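Koltbridge Robotics Forum > Student Builds > Wrist view problems, arm project

kestrel_35
Posted Wednesday, 4:12 pm

We're a student team of 11 at Bralcombe, working on a pick and place arm for our senior project. The arm has to sort parts from a bin into 3 trays using only the wrist camera. Our advisor, Ms. Sundqvist, wants the vision part working before we touch the tray code.

The problem is exposure. Whenever the arm swings past one of the fabric panels and the camera ends up facing the wall and ceiling, the gripper goes dark, and our fingertip finder loses the tips for several frames. This is one of those views, fingers closed:

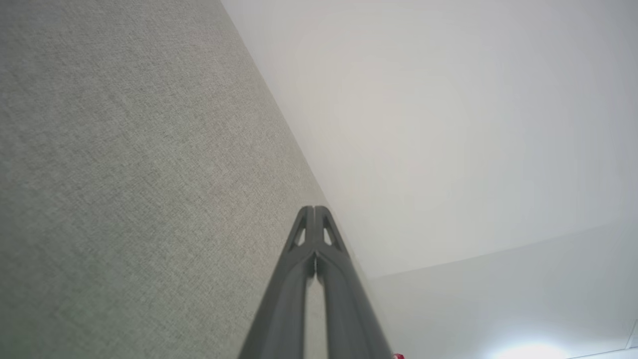 Wrist camera, gripper closed, gray panel on the left. Saved as frame 1202.

Auto exposure is on. We find the tips with a plain brightness threshold. Should we lock the exposure or change the method?

wadus
Posted Wednesday, 4:40 pm

Lock it. Set it by hand with the arm over the bin and leave it there. Auto exposure is fine for video, but it's a pain for anything with a threshold in it. You also have a light glaring at the bottom right of that view, and that will push the exposure around every time it comes in.

Panganiban
Posted Wednesday, 5:03 pm

I don't agree with locking it as the first step. The threshold is the weak part. You have a charcoal gripper against a gray panel on one side and a white wall on the other, so one cutoff value won't suit both sides. If you lock the exposure you still have that.

Use the two triangle holes near the tips. Light comes through them and they sit evenly on both sides of the seam. Match that shape with a template and you know where the tips are.

wadus
Posted Wednesday, 5:15 pm

The holes only show up if there's something bright behind them. Over a dark bin they'll disappear.

Panganiban
Posted Wednesday, 5:21 pm

Fair point. Match the outer outline then. The camera moves with the wrist, so the closed fingers should land in the same spot every time.

Chun-yin Cheung
Posted Wednesday, 6:48 pm

Why search for the tips at all? Calibrate once and get them from the finger opening your controller reports. Our club did that last season and dropped the finder completely.

kestrel_35
Posted Wednesday, 7:30 pm

Our gripper doesn't report its opening, only open or closed. We could store one position for each, I guess. I'll lock the exposure tonight and try the outline match in lab tomorrow.

wadus
Posted Wednesday, 7:34 pm

Write down the exposure value. It resets on power up on a lot of cameras.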